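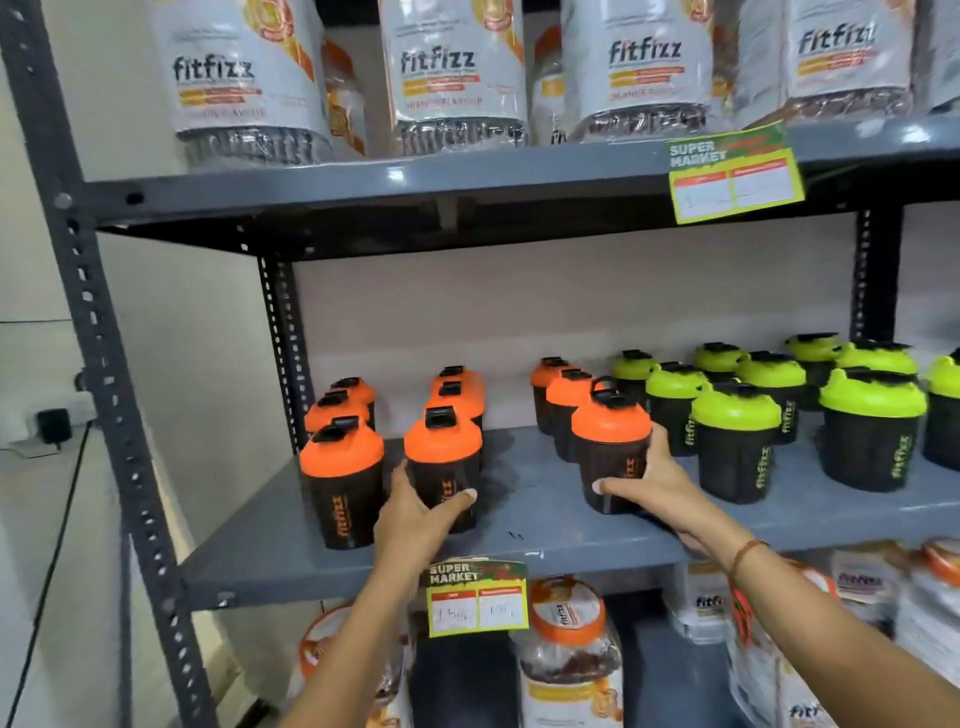 COSTELDEN, December – Aisle check, supplements and shakers, bay 23. Store copy, Ellura Foods.

1. Top shelf, fitfizz pouches
Standing upright, flavor names facing out. OK.
Comment: Other containers are sitting in the gaps between pouches. Pull them forward or move them to their own spot.

2. Price tag, top shelf right
Needs attention. Tag is tilted and the paper curls out toward the aisle.
Comment: Flatten and clip again. Check the handwritten price against the Paluleo list while you are there.

3. Middle shelf, shaker bottles
Orange lids left and center, lime green to the right. Colors kept apart. OK.
Comment: Keep the rows lined up front to back. Bottles at the front edge go back 7 mm – the lip won't stop one that gets bumped.

4. Lids and spouts
Press each flip top shut by hand. Any cracked lid comes off sale and goes in the Garcia returns bin, form 313.

5. Rack, fixed parts
Shelf clips: check both ends.
Feet: check for rocking.
Comment: Report a loose clip before restocking that shelf.

Recheck item 2 before 4 p.m.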